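Chapter 5
Folding and What It Is Supposed to Do

Most household manuals treat folding as settled. A shirt is laid face down, the sleeves come in, the hem goes up, and the reader is left to suppose that the method was handed down for good reasons. This chapter does not start from there. It asks which parts of the usual advice can be defended, which are only habit, and which were put about by people with shelving to sell.

The claims are not modest. The Nivis method, still taught on a good many housekeeping courses, promises that a correctly folded shirt will come out of a drawer free of creases. A crease is what folding makes. The most a method can do is choose where the creases fall and how sharp they are, and a student who has grasped this much is already ahead of the leaflet. Gunawan's earlier handbook was more careful and spoke only of "acceptable lines", though it never said acceptable to whom.

Then there is the matter of space. Irfan Tarigan compared folded and rolled shirts in drawers 900 mm wide and found a difference so small that it vanished once the drawer had been opened and shut a few times. His trial was short and used one weight of cotton, so it should not be leaned on too heavily. It is still more than the Remasum guide offers, where rolling is said to save "up to half" and no drawer is mentioned at all.

We shall keep three questions apart, because the older books run them together. Does the fold protect the cloth? Does it save room? Can a tired person do it in the same way each time? The third gets the least attention and probably matters most in a working household. 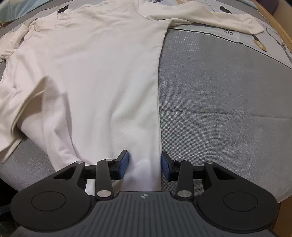

Preparation is where the manuals are at their weakest. They nearly all begin with a garment that is already flat and square, as if it had arrived in that state by itself. A white long-sleeved top spread on a mattress is a fairer starting point: one sleeve reaches out diagonally to a rolled cuff, while the other is bunched along the side, with a crumpled part lying over the body. Any fold made now would press that crumpled part into the front. The sleeve has to be drawn clear first, and the cuff unrolled if a flat sleeve is wanted. Whether a mattress is a good place for this is disputed – Drinov insisted on a hard table – but the case against the bed has been stated far more often than it has been tested.

Section 5.1 deals with laying out, and section 5.2 with the order of the folds. Readers should have a long-sleeved top to hand and a clear surface at least 600 mm across. The exercises assume that you will try each method before deciding against it.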